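Jeler Cave

Jeler Cave is a limestone cave on the north side of the Puma Valley, and I've been keeping this entry going for my own travel pages since my first visit.

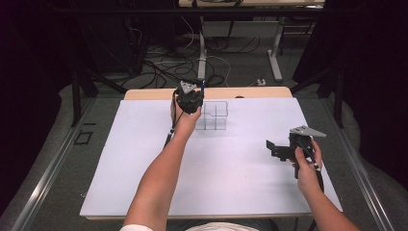 Fidelina Tamayo wrote in to say that the old name, Prunia Hole, belongs to the upper entrance only, and that I had the two mixed up. She's right, and I've fixed it!

The mapped passage runs 1,434 feet, most of it on one level (easy walking, apart from a crawl near the back that I skipped). You go in through a low arch, follow the stream for 400 feet, and come out into the Imari Room, the biggest chamber and my favorite by a mile. The flowstone in there is the color of weak tea — go slowly, the floor is slick.

Jhair Cáceres drew the first full map, and copies are still sold at the trailhead kiosk. He marked three side passages. Two are gated from November until spring so the bats can sleep, and the third floods after any decent rain.

Tours take 14 people at a time, and the last one leaves at 3 in the afternoon. Bring a jacket even in summer — I didn't, and I shivered the whole way around. The road up from Prunia is paved as far as the bridge, then gravel, with a few pullouts where you can stop and look back over the valley.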